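검색어를 입력하세요 검색 닫기

작업 노트 / 2019년 11월 17일
소형 2단 선반 진열, 작은 포장 제품 배치

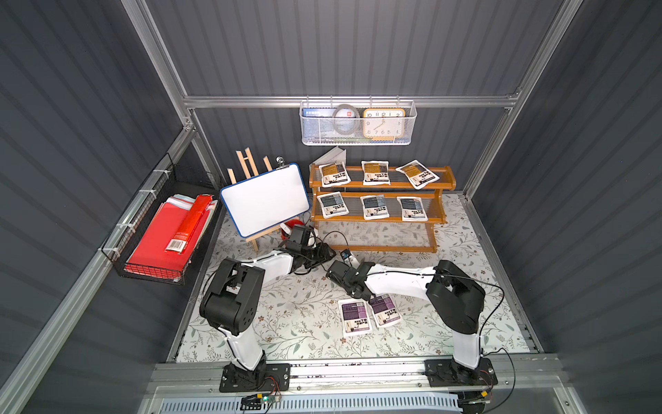 일요일인데 결국 나왔다. 지난번에 Omar가 던져 놓고 간 질문이 계속 머리에 남아서. "포장 제품은 눕히는 게 나아, 세우는 게 나아?" 그때는 당연히 눕히는 쪽이라고 답했는데, 나무 선반에 봉지를 세워 놓고 보니 생각이 완전히 바뀌었다! 흰 바탕에 짙은 갈색이랑 노란색 인쇄가 들어간 봉지들인데, 오렌지빛 도는 갈색 나무하고 색이 이렇게 잘 맞을 줄이야. 위 단이 훨씬 살아난다. 눕혀 놓으면 이 맛이 안 난다.

선반은 Skornwood 목록에서 보고 한참 고민했던 것과 비슷한 형태다. 양 끝 가로대를 둥글게 다듬고 단은 가는 금속 봉으로 채운 방식. 판으로 막힌 선반보다 훨씬 가벼워 보여서 좋다. 다만 봉 사이가 뜨니까 봉지 밑면이 어디에 걸리느냐에 따라 서는 각도가 달라진다. 밑이 봉 두 개에 제대로 얹히면 얌전히 서고, 하나에만 걸리면 슬슬 기운다. 위 단 오른쪽 봉지가 기울어진 것도 그 탓인 듯. 다음에 얇은 종이를 한 장 깔고 비교해 볼 것. (근데 종이를 깔면 봉이 가려져서 아깝다. Shobha도 분명히 반대할 거다.)

보라색 인쇄 봉지 두 개는 아직 바닥 매트 위. 살짝 겹쳐서 비스듬히 놓였는데 이것도 은근히 예쁘다. 잔잔한 잎줄기랑 작은 갈색 꽃무늬 위라서 보라색이 더 또렷하다. 처음에는 매트가 너무 얌전하지 않나 싶었는데 취소! 바탕이 희고 무늬가 옅으니까 어떤 색을 올려도 싸우지 않는다. Misholm 건에서 썼던 진한 체크무늬는 이제 안 쓸 생각.

보라색을 어디로 올릴지는 아직 못 정했다. 후보는
- 갈색·노란색 옆에 섞어서 위 단에 같이
- 아래 단에 따로, 색을 층으로 나눠서

나는 두 번째가 좋다. 위는 따뜻한 색, 아래는 보라. 멀리서 봐도 층이 딱 갈릴 것 같다. 다만 아래 단은 위 단 그늘이 지니까 인쇄가 좀 죽을 수 있다. Pandey 진열 때도 아래쪽 글씨가 안 읽힌다는 얘기를 들었으니 이건 꼭 확인.

치수 메모: Drolla 쪽에서 받은 진열대 자리가 폭 848mm, 깊이 600mm. 선반 한 개만 두면 옆이 허전하고 두 개면 답답할지도 모르겠다. 가운데를 비우고 매트 무늬를 보이게 하는 안도 그려 봤는데 꽤 마음에 든다. 스케치는 노트 뒷장에 있음.

Shobha에게: 봉지 세울 때 밑면을 손가락으로 한 번 펴 주고 올려 봐요. 윗부분만 잡고 내려놓으면 밑이 접힌 채로 걸려서 자꾸 앞으로 숙이더라고요. 별거 아닌데 차이가 커요!

Omar에게: 내가 졌음. 세우는 게 낫다. 커피는 다음 주에.

남은 일
- 봉 위에 종이 깔고 / 안 깔고 비교
- 보라색 아래 단 배치, 그늘 확인
- 매트 여분 있는지 창고에서 찾기
- 6월에 쓰던 밝은색 선반도 꺼내서 나무색 비교해 보기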